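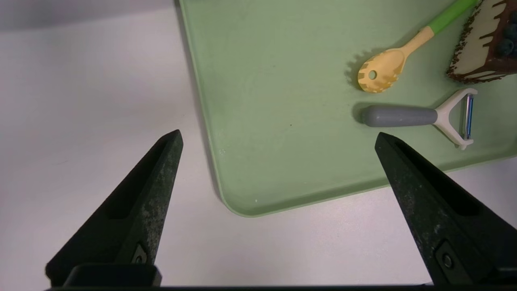

Figure 3. Wrist camera view with the gripper open. The right fingertip is just below the peeler on the green tray.

3. Setting Up the Tray and the Wrist Camera

This section applies to the Virnex two-finger gripper when it is used with the Prulto tabletop kit. Complete Section 2 (Mounting the Gripper) before you begin. The steps should be carried out in the order given, with the arm in Hold mode unless a step states otherwise.

3.1 Before You Start

Check that you have the following at hand:

Prulto tray, any color
Object set or your own household items
Hex key supplied with the finger kit
Soft, dry cloth
Tablet or computer running Sial control software

Kits ordered before February were shipped with an earlier version of Sial. If the Camera tab is missing from the main screen, update the software before going further. The update is installed from the Maintenance menu and requires the arm to be parked.

CAUTION: Keep hands, sleeves and loose cords away from the fingers whenever the arm is powered. The fingers can close without warning if a stored routine is started from another device.

3.2 Checking the Fingers

1. Park the arm and turn the power switch on the base to Off.
2. Look at the small round screw near the base of each finger. The screw should sit squarely in its recess, with no visible gap.
3. If a screw is loose, tighten it by hand with the hex key until it stops. Do not use a power driver.
4. Wipe both fingers with the dry cloth, including the slot along the inner length of each finger.
5. Turn the power switch to On and wait for the status light to stop blinking.

NOTE: Scuffs and light surface wear do not affect grip. Replace the fingers if a tip is chipped or bent, or if the two tips no longer meet when the gripper is fully closed. Replacement fingers are sold in pairs under part number 2509. Do not fit one new finger beside one old finger.

3.3 Placing the Tray

1. Clear the work surface and wipe it down. A plain, pale surface gives the camera the best contrast with the tray rim.
2. Set the tray flat on the surface within reach of the arm. The tray must not rest on cables, mats or the edge of the base plate.
3. Press lightly on each corner in turn. If the tray rocks, move it to a flatter spot.
4. In Sial, open the Camera tab and select Live View.
5. Jog the arm until at least one rounded corner of the tray and a part of the tabletop beside it are both in view. In Figure 3, the lower left corner is used.
6. Select Mark Corner and touch the corner on the screen. Repeat for the remaining corners, jogging the arm as needed.

The software draws an outline over the tray once the last corner has been marked. If the outline does not follow the rim, select Clear and repeat step 6.

NOTE: It is normal for both fingertips to show in the lower part of the view. Do not turn or tilt the camera to remove them. Sial uses the position of the tips to check its aim during each reach.

3.4 Arranging the Objects

Objects may be placed on the tray in any direction. The following points will help the arm make a clean approach.

1. Start with no more than three objects. Add others only after the first test routine has finished without an error.
2. Leave enough room on both sides of each handle for the fingers to pass. For long utensils, such as the slotted spoon, the preferred grip point is the middle of the handle.
3. Lay utensils flat. A spoon head that rests on another object will change the height of the handle and may cause a missed grip.
4. For a Y-shaped peeler, choose the handle as the grip point. Do not set a grip point on the blade or on the frame that holds it.
5. Play food and other rounded items may be placed near the edge of the tray, provided they do not touch the rim.

CAUTION: A peeler blade is sharp. Park the arm before you move a peeler on the tray by hand, and hold the peeler by its handle.

3.5 Adjusting the Light

The camera sets its own exposure. Soft shadows beside an object are acceptable, but a hard shadow can be read as part of the object outline. If this occurs, move the lamp farther from the tray or close a nearby blind, then select Refresh in the Camera tab. Shiny metal parts may show a colored sheen on screen — no adjustment is needed unless the outline jumps or flickers.

3.6 Running the Test Routine

1. Confirm that the tray outline and the object outlines are shown in Live View.
2. Select Routines, then Tray Test.
3. Choose one object and confirm its grip point.
4. Stand clear of the arm and select Start. The test takes up to 24 seconds.
5. When the routine ends, read the message at the top of the screen.

Message "Test complete": The tray is ready for use. Continue to Section 4.

Message "Corner not found": Repeat the steps in 3.3.

Message "Grip missed": Move the object farther from its neighbors and run the test again. If the message returns, check the fingers as described in 3.2.

Message "Code 4000": The arm has met resistance and stopped. Turn the power switch to Off, remove any obstruction, and restart from step 1.

If Code 4000 appears again after a restart, do not continue. Contact Grorker, the service agent for Virnex equipment, and have the serial number from the underside of the base ready. Service under the standard plan covers the gripper, the camera and the arm. Trays and fingers are treated as wear parts and are ordered separately.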